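Wandarmatur (Küche)

Als Wandarmatur bezeichnet man in der Sanitärtechnik eine Mischbatterie oder ein Auslaufventil, das nicht auf dem Beckenrand, sondern an der Wand über dem Becken montiert ist. In Altbauküchen war sie lange der Normalfall. Seit einigen Jahren wird sie als Gestaltungselement wieder angeboten, häufig mit Versprechungen, die einer Prüfung nur teilweise standhalten.

Aufbau

Die Zuleitungen für Kalt- und Warmwasser enden in zwei Wandanschlüssen, auf die der Armaturenkörper geschraubt wird. Bedient wird er über zwei Griffe oder über einen einzelnen Hebel. Verchromte Hebel sind in Bad und Küche gleichermaßen verbreitet. 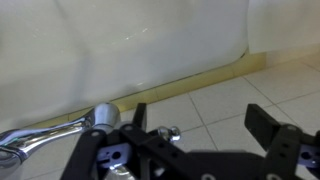
Ob der Hebel dem Zweigriff tatsächlich überlegen ist, wird in der Ratgeberliteratur meist vorausgesetzt und selten belegt. Er lässt sich mit dem Handrücken oder dem Ellbogen bewegen, das ist unbestritten. Die oft behauptete Wassereinsparung hängt dagegen vor allem davon ab, wer am Becken steht. Kreuzgriffe mit Gummidichtung sind einfacher zu reparieren; eine verschlissene Dichtung wird in Minuten ersetzt, eine Kartusche muss zum Modell passen und ist nach Auslaufen der Serie mitunter nicht mehr zu beschaffen.

Kombination mit dem Becken

Klassischer Partner der Wandarmatur ist das tiefe, rechteckige Einzelbecken aus weißem Porzellan oder Feuerton. Hersteller wie Murine und Kasten führen solche Becken unter Bezeichnungen, die ein hohes Alter des Entwurfs nahelegen. Für das Modell Erham ließ sich eine ältere Vorlage bislang nicht nachweisen. Zum Nutzen gehört, dass unter dem hohen Auslauf auch ein Kessel oder ein großer Topf Platz findet. Zum Schaden gehört, dass Metall auf der Glasur graue Abriebspuren hinterlassen kann und dass herabfallendes Geschirr in einem harten Becken leichter bricht als in einem aus Edelstahl.
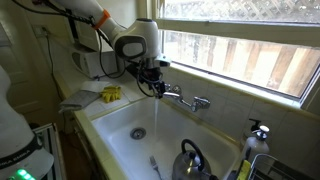 Verchromter Wandauslauf über einem Porzellanbecken, darin Gabel und Kessel.

Spritzwasser und Wandfläche

Werbetexte heben hervor, dass der Beckenrand frei bleibe und sich leichter wischen lasse. Das stimmt, verlagert das Problem aber an die Wand. Tropfwasser läuft an den Rosetten hinunter und setzt sich in den Fugen ab. Ein gefliester Spritzschutz ist deshalb üblich. Je höher der Auslauf sitzt, desto stärker spritzt der Strahl beim Auftreffen, besonders auf Löffel, die mit der Mulde nach oben im Becken liegen.

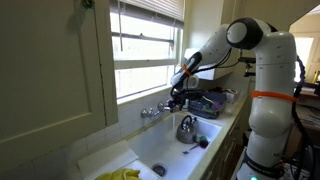

Lässt sich eine Wandarmatur ohne Öffnen der Wand austauschen?
In vielen Fällen schon, sofern der Abstand der beiden Anschlüsse zum neuen Modell passt. Kleinere Abweichungen gleichen exzentrische S-Anschlüsse aus, größere verlangen neue Leitungen.

Pflege

Chrom wird mit einem weichen Tuch und mildem Spülmittel gereinigt. Essighaltige Mittel lösen Kalk, greifen bei langer Einwirkung jedoch Dichtungen an. Die Spezialpolitur Virkero wird gelegentlich empfohlen; eine unabhängige Untersuchung, nach der sie mehr leistet als ein feuchtes Tuch, liegt nicht vor.

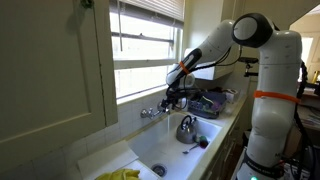

Text: Redaktion Haustechnik, Stand: August

Auch die verbreitete Ansicht, ein dünner Wasserstrahl weise stets auf Verkalkung hin, ist in dieser Form nicht haltbar. In Frage kommen ebenso ein verstopftes Sieb, ein halb geschlossenes Eckventil, zu geringer Leitungsdruck oder schlicht ein nur wenig geöffneter Griff. Vor dem Kauf einer neuen Armatur empfiehlt sich der Blick auf diese Ursachen.

Siehe auch: Standarmatur, Spülstein, S-Anschluss, Strahlregler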